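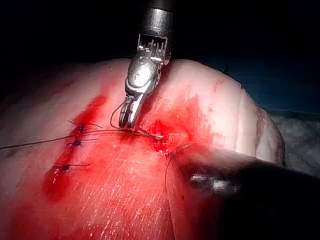
## Bench rules for robot stitching practice

I keep the tips page for our training bench at Clirwood, and people keep asking me for the suturing part on its own, so I've pulled it out and tidied it up a bit. It covers interrupted stitches on practice tissue with the two-handed setup. If you're on the Corov simulator instead, most of it still holds, but the bits about cleaning up obviously don't!

**Before you sit down**

- Read the bench card. It's one side of paper and it changes more often than you'd think.
- Write your needle count in the log before the first needle goes on the table. Two people check it, you and whoever is at the tissue side.
- Move each wrist through its full range with nothing in the jaws. If one feels sticky or jumps, swap it out and tag it. Please don't put it back in the tray for the next person to find (I have been the next person).
- Check that the stop button works. Press it. Looking at it doesn't count.
- Cut your thread to 15 centimeters. Everybody wants more and then spends the afternoon fishing loops out of the way.

**Holding the needle**

Grip it back from the point, somewhere past the middle of the curve, and never by the tip. The jaws are stronger than they feel from the console, and a needle that's been squeezed at the tip goes in the sharps bin even if it still looks fine. Drive it by rolling the wrist and let the curve do the work. Pushing straight ahead just drags the tissue along with you, and you end up with a hole about twice as wide as you wanted.

Our house rule is that a needle is either in a jaw or parked where both of you can see it. If you lose sight of it, say so out loud and stop both arms. I don't care if you're mid-knot.

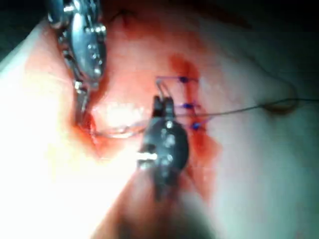
Same goes for the instruments. Keep both sets of jaws in view whenever they're moving, and if one drifts out, bring the camera to it before you bring it back to the camera. Leidy Echeverri, who taught me on this bench, used to tap the desk every time my left hand wandered off. I still hear that tap — it worked, though.

**Knots and tails**

You can't feel tension through the controls on our setup, so you have to learn it by eye. Watch the edges of the cut. When they meet, you're done pulling. If the tissue puckers or goes pale around the knot, you went too far, and the right thing to do is cut it out and start that one over.

Leave tails long enough to grab. Keep your spacing even, and put the next stitch in only after the last one is finished and you've dealt with the loose thread. Never grab thread in the toothed part of the jaw if you can help it. It frays, and then it snaps on the second throw.

**Finishing up**

1. Needles out first, then count, then both people sign.
2. Straighten the wrists before you pull the instruments.
3. Wipe the jaws right away. Dried blood in those little joints is miserable to get out, even with the Cárdenas brush.
4. Log the number of uses on each instrument. At the limit on its tag, it's retired from the bench.
5. Anything odd goes on form 643, including things that fixed themselves.

The spare forms are in the drawer under the Flilbridge monitor. If you take the last one, print more.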